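Wrist camera episodes: drop the ones with motion blur and people in the background, or keep them?

Posted in: Robot Learning > Data Collection
Tags: teleoperation, wrist camera, imitation learning, dataset cleaning

dudotel_bench

We are collecting demonstrations for a pick-and-place policy and I need a second opinion on filtering before we spend more operator hours.

Setup: one arm, parallel two-finger gripper, one small camera at the wrist, one fixed camera off to the side. Operators drive the arm with a leader device. Images and joint states are both recorded at 30 Hz. The task is to pick a small item off a white tabletop and place it in a shallow clear tray. Item position, tray position and tray angle are supposed to change between episodes. We have 484 episodes so far. I went through them by hand last week and marked 286 as "clean", meaning no visible people, no heavy blur and no unrelated items on the table.

The policy trained on the clean set only does well when the arm starts near the home pose. When it starts off to one side, with the wrist turned so that the camera looks past the edge of the table, it tends to hesitate or drift. The policy trained on everything recovers from those poses more often, but it closes the gripper early on a fair number of attempts. I did not expect the two sets to fail in different ways and I don't know which failure is cheaper to fix.

The frames I am least sure about come from the fast part of the approach. The fingers stay fairly sharp because they move with the camera, and everything past the table edge turns into streaks.

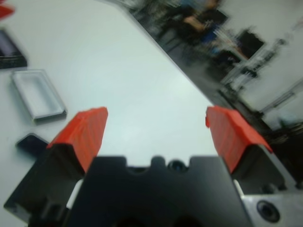 My filter is a plain variance-of-Laplacian score over the whole image, with a cutoff I picked by eye. I have since read that this is a poor measure for wrist cameras but I have not found a replacement that people agree on.

Specific points I would like input on:

Should blurred frames be removed one at a time, or should the whole episode go?

Is it worth masking everything beyond the table edge?

Does the color of the fingertips matter? Ours are red-orange printed parts on a black gripper and they stand out a lot against the table. A colleague thinks the network is using them as a shortcut for the gripper opening. I think the opening is already in the joint state, so it makes no difference.

We use an internal fork of the Mellora recorder, if that affects the answer. I can change the capture settings but not the camera.

plodport_ops

Keep the episodes. Do not remove single frames from the middle of one.

If you drop frames and then train with action chunks, your chunks will cover more real time than the model assumes. At 30 Hz a gap of two frames is small, but blur arrives in runs, and the runs fall in the fast part of the motion where a timing error costs the most. If you have to exclude a stretch, cut the episode into two segments at the gap and treat each one as its own sequence. Make sure the chunk sampler does not reach across the cut. Check this in the code. The Mellora version I used padded short segments by repeating the last action, and with absolute joint targets that teaches the arm to stop.

On the blur score: measuring the whole image makes little sense for a wrist view. The gripper takes up a large share of the picture and never moves relative to the camera apart from opening and closing, so it contributes sharp edges to every frame. Whatever is far away contributes most of the blur. You end up with a number that mostly tells you how much of the room was in view. Compute the score on the table region only. You know the arm pose and the table height, so you can project the table outline into the image and get a mask for each frame. It needs a decent hand-eye calibration, but a few pixels of error will not hurt for this purpose.

Then look at what is left. My guess is that most of the episodes you rejected will have an acceptable score on the part that matters. A white table has very little texture, though, so an empty patch of it scores low even when it is perfectly sharp. Weight the score by the item and tray area if you have boxes for them. If you don't, use end effector speed as a stand-in for blur. We log speed anyway and it turned out to be easier to defend in review than any image metric.

Your clean set has a pose bias. By removing every episode with people or room background in it, you also removed every episode in which the wrist was tilted far enough to see them. The poor recovery from side poses follows directly from that. Plot the wrist orientation of the 286 against the full set. I would expect one side of the plot to be nearly bare.

The early closing is a separate problem and I would not blame the background for it. Look at the latency between the camera timestamp and the gripper command. When we had this at Plodport the gripper state was being logged as the commanded value, and the fingers trailed the command by several frames. The policy learned to close while the image still showed wide open fingers, which was correct according to the labels. Log the measured opening as state and the command as action, and keep both.

Capture settings, in the order I would try them:

Shorten the exposure first and raise gain to compensate. Noise is much easier on the network than blur.

Lock exposure and white balance. A white table will pull auto exposure down whenever it fills the view, then push it back up when the camera swings toward a darker floor. Operators do not notice this because they are watching the arm.

Add light over the table if the short exposure is too dark. Diffuse is better. A clear plastic tray is visible mostly through the highlights on its rim, so if you move the lights halfway through the project, the tray will look like a different object in the two halves.

I would not mask the background. It costs you a preprocessing step that has to run at inference with the same calibration, and when the calibration shifts the mask shifts too.

gripper_fan_22

just train on all of it. more data is better, these models see through blur. we never filter anything and it works ok

also the fingertips don't matter

dhillon_lab_tech

I agree with most of the first reply and disagree with the second, at least for a dataset of this size. A few hundred episodes will not average out a systematic problem.

On the fingertips, your colleague has a point. The joint state gives the opening, but the network is free to use whichever signal is easier, and two saturated patches on a pale table are about as easy as it gets. In normal operation this is harmless and probably useful, because the tips also show where the contact will happen. The trouble starts when you change them. Printed tips wear out, get reprinted in whatever filament is loaded, or go back on slightly rotated. We changed tip color partway through a collection and the success rate fell sharply until we had recorded new demonstrations with the new color. If you expect to stay with red-orange, print a stock of spares from the same spool now, and write the tip version into the episode metadata. If you expect to change, use two colors during collection and apply hue jitter in training. Moderate jitter is enough. Very strong jitter made our policy worse at telling similar items apart.

Test for the shortcut before doing anything about it. Take a held-out episode, recolor the tips to gray in the wrist images, replay it through the policy and compare the predicted gripper action with the original. An hour of work. If the predictions barely change, drop the subject.

On people in the background, I would keep them and tag them. Our concern was never that a person appears. It was that a person appears in a pattern. If someone always steps in to reset the item at the end of an episode, then a figure past the table edge predicts "episode nearly over", and the model may pick that up. Trim the start and end of every recording so that the reset is outside it. After trimming, random foot traffic is fine and arguably helps.

The same reasoning covers unrelated items on the table. A box that sits in the same corner for a whole Wednesday is a position marker for everything recorded that Wednesday. Either clear the table fully or move the extra things around on purpose. Our operators have a card at the station that tells them to shift at least one distractor every few episodes, and the compliance is not great but it is better than a fixed layout. Shallow clear containers deserve extra care. Ours was mistaken for bare table in the side camera and only the wrist view separated them, so be careful about down-weighting wrist frames in any automatic filter.

I differ from the first reply on masking. As preprocessing I would not use it either. As augmentation it has worked for us: project the table outline as described, then in a fraction of training samples replace everything outside it with random crops from other episodes. Nothing runs at inference, and if calibration drifts a little the augmentation just becomes slightly messier. It reduced the hesitation at steep wrist angles, which sounds like your first failure.

Suggested order of work:

Retrain on all 484 with trimmed starts and ends, no other filter. Use this as the baseline.

Fix the gripper state logging if it is wrong. You may be able to recover the measured opening for old episodes if the raw controller logs were kept.

Add background replacement as an augmentation.

Collect a small batch from side starts only, with short exposure, and see whether it moves the result more than any of the filtering did.

Change one of these per training run. I know that is slow.

dudotel_bench

Checked the logging. State and action for the gripper were the same field, both commanded. The controller logs are still there for almost all of the sessions, so I am rebuilding the measured values now. The orientation plot is also as predicted, with very little coverage on the right-hand side of the clean set.

I will run the gray tip test after the rebuild and post the numbers. Exposure is locked as of this morning. Does anyone have a value for how far before contact you stop trimming when the operator pauses to line up the fingers? Our pauses vary a lot from one operator to the next and I would like a rule that doesn't depend on speed alone.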